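Can a two-arm setup do breakfast prep and clear-up yet?

Cyprian Szulc
Pricing a pair of arms for a small break kitchen. The tasks are toast on a plate, a lettuce leaf on top, bowls put away afterward. Budget is 3000 for the grippers alone. Is any of this reliable, or still lab work? My worry is close range, where the wrist view gives very little to go on. 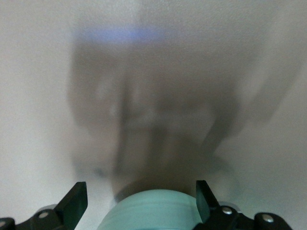
Wrist view, both fingers at the bottom.

Peiyu Wei
Partly. Rigid items with a rim are the easy end. We logged 1571 bowl and cup picks on Brindov fingers and the failures were mostly approach angle – the gripper came in too flat and pushed the bowl along. Lettuce is another matter. It folds, it sticks to the finger pads, and closing force is hard to tune. Budget roughly 28 seconds per leaf, plus retries.

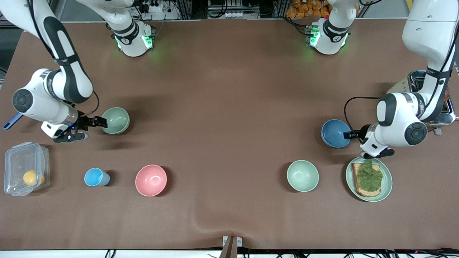
For close range, do not depend on the wrist view alone. Use a fixed camera over the table for the coarse position and switch to the wrist for the last 9 cm. Keep bowls a hand's width apart so the second arm has room to come down between them. Toasters are fine to unload if the slice stands above the slot. If it sits low, leave that step to a person.

Kaltamitz
Dishwasher loading is still bad whatever you buy. Try Grastero for the fingers, cheaper.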